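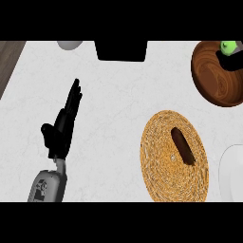

Clearing a kitchen counter is the chore we get asked about most, and it is still one that machines do badly. People who write to us have usually watched a video of a robot folding a shirt and want to know when they can have one for the dishes. Our answer for the kitchen is: not yet, but the simulated practice is getting useful. In the rendered kitchen at the top of this page, the black hand is open and flat over white marble, with nothing in it. Across from it are a round woven mat with one dark brown item resting on it, and a big wooden bowl with something bright green inside. A person would tidy this without thinking. A program has to settle which things belong together, which can be stacked and how hard to squeeze each one.

Innes Menzies runs the counter trials for the Drangate project and keeps the notes we work from. The current set has 1,000 simulated attempts behind it, all in kitchens that exist only on a computer. Simulation is cheap and nothing gets broken. It also hides some problems. Crumbs, grease and a damp cloth are hard to model well, and a mat that slides a little under the fingers can spoil a grasp that worked fine on screen.

Leokadia Żak looks after the shop-floor side at Marciniak, where the chores are duller and the results are better. Her group tested restocking of small parts bins over 17 shifts. The machine kept up on boxed goods and fell behind on anything in a soft bag. A worker still walks the aisle every 30 minutes to fix what it has left crooked.

Our view for now – boxes and bins yes, kitchens no. Two more kitchen layouts are planned for January, both with a sink. Notes on the bin tests are kept on the Marciniak page, and questions about the counter trials can go to Innes.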